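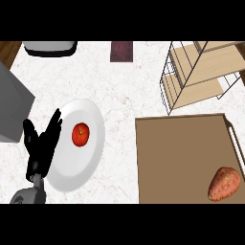 November, bench two, started just after lunch. New project! I want to make wind-up walkers out of tin lids and clock parts, small enough to stand in your palm, and today was the first day of trying to get one to walk across a flat surface without falling on its face. There is a round white plate with a wide rim and one red tomato in it at the top of this entry, and the proportions of that plate are what I want for the body: broad raised edge, shallow well in the middle, the gear train sitting down in the well. The tomato is a nice size guide for the head too, small and round against all that white. I would love to get that glossy red on a finished one.

The movement comes from the box of Farkeck alarm clock parts. Three mainsprings in there still hold a good wind, and I picked the softest. The other two are going back in the tin until I have something heavier for them to push. Cleaned the pivots with a toothpick and lighter fluid, one drop of oil each, and it ran beautifully on the bench. That sound! I wound it over and over just to listen.

Legs, version one: brass strip, bent by hand, pinned to a crank on each side. It walked two steps and rolled over backward. Same thing every time. The cranks were set exactly in line with each other, so both feet came off the ground together and the whole thing hopped. Turned one crank half a rotation and it started to waddle, which made me laugh out loud in an otherwise quiet shop.

Legs, version two: same brass, feet widened with washers from the Dornent assortment. Much better. The washers are a hair too thick and the feet slap, but the slap gives it character and I may leave it. It still pulls left. I think the left crank pin is slightly farther out than the right one, so that leg takes a longer step... no, wait, that should pull it right. Measured again. The right pin is the far one. Fine, that explains it.

Filed a new hole for the right pin, closer in. Went too far with the round file and the pin is now sloppy. Bushed it with a bit of brass tube and solder, and it is snug again. Must remember to take the spring out before soldering next time — I got away with it, but a hot mainspring goes soft and then you have a very pretty paperweight.

Counted crank turns on a full wind with the legs off: 939. I used the little click counter from the drawer and checked the last stretch by eye. With the legs on and the feet off the ground it seems to lose a good bit of that to friction, but I didn't have the patience to count all over again. Somebody else is welcome to!

The body is still a jar lid. It's too deep, so the key has to stick out on a long shaft and it wobbles. Two better choices: the shallow cookie tin lid from the Fundham batch, or spinning my own out of thin aluminum on the lathe. I'm itching to try spinning. The wooden form would be easy to turn and the rim would come out round, with no seam to hide. Start with the cookie lid anyway and keep the spinning for when the legs are settled.

Color: tried the red enamel on a scrap ball bearing race. Two thin coats look far better than one thick one. It needs a primer on brass, where it flaked off under my fingernail.

Working name for the first walker is Gavrilă. It looks like a Gavrilă.

Best run of the day, about quarter to five: 16 steps in nearly a straight line from the vise to the edge of the bench mat, then it bumped into the oil can and kept marching in place until the spring ran down. I am so pleased with it.

For next time:
Thinner washers, or file these down
Cut the winding shaft shorter once the cookie lid is on
Primer
Find the small pin vise, last seen near the drill press
Leave the cranks alone, they are good now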